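Unit 3: Ornament and the Domestic Mirror
Course handout, Decorative Arts in the Home

Students should read this handout before the seminar and bring a copy with them. It summarises the second part of the lecture and does not replace the set reading.

3.1 Glass as a luxury

Before large plates could be made cheaply, a mirror was valued chiefly for its glass. Frames protected the edges and declared the cost of what they held. Inventories often list mirrors beside plate and hangings — a useful sign of their standing — and seldom describe the carving in any detail.

3.2 Carved flowers and scrolls

Rococo makers favoured the asymmetrical curve, the shell and the spray of flowers. Later revivals kept these motifs but often placed them on regular shapes, so that a plain oval might carry a crest of roses and leaves at the top and scrollwork at the side. Painted finishes in white or cream became common where gilding was too costly or thought too heavy for a bedroom.
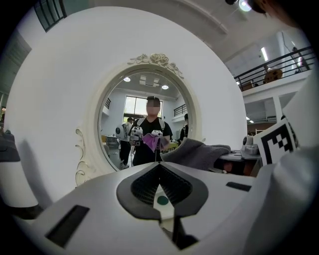 3.3 The mirror and the dressing table

The dressing table brought the mirror down to the height of a seated person. In early examples the glass was a separate object, stood on a cloth-covered table. Cabinet makers later joined the two, and the wall mirror hung over a table remained a third arrangement, still in use today.
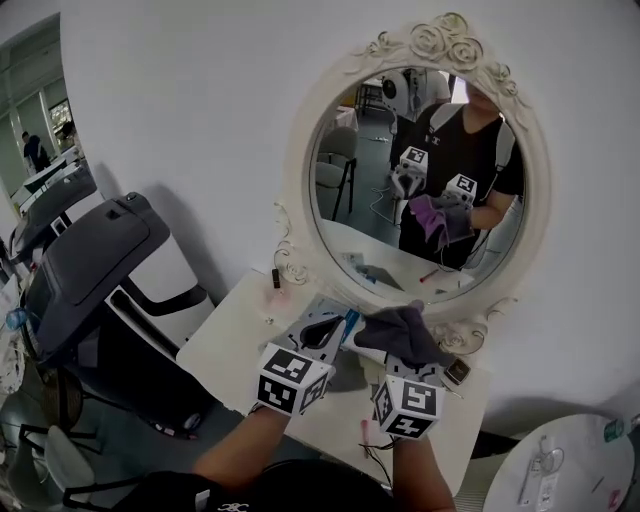

Decorative Arts Course Papers, Vol. 3, p. 37

Students should note that the word "toilet" first referred to the cloth, then to the articles laid upon it, and only afterwards to the table and the room. Older sources must be read with this in mind.

Preparation for the seminar

Read Athanasiadis, chapter on frames, to p. 60. Choose one mirror from the Tradetti catalogue and write a short account of its ornament. Work is due at the department office by 4 p.m.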